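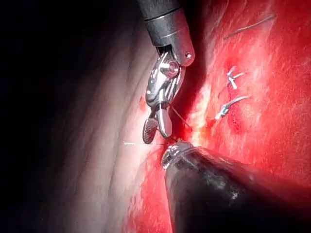
Figure 3. Instrument with the jaws open; the left jaw face carries a fine crosshatched texture.

4.2 Suture handling

This part of the Darnodness project looks at how thread is held and placed during stitching. Each practice run at Tutside was logged by thread length, time per stitch and number of regrips. The cut length was 119 mm for the first set and 70 mm for the second. Runs longer than 400 seconds were stopped and marked as incomplete.

Thread contrast affected the scoring. Dark thread was easy to follow over red tissue, while pale thread was often lost against highlights. Both markers were therefore asked to note any stretch they could not trace.
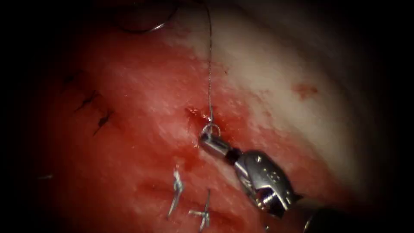
Stitch spacing was scored separately from knot quality, using the Phan sheet. Spacing is taken between neighbouring stitches along the line of closure, and tails are left out of the measurement. The three dark stitches on the left of Figure 4 would score well for spacing, as the intervals are fairly even, but only the lowest has tails distinct enough to be used for the knot score. Stitches of the fainter kind were entered as "not scored".

All values were entered in the Gorkora template, giving 2248 rows before cleaning. Duplicate rows were removed by hand. The cleaned table is in Appendix B.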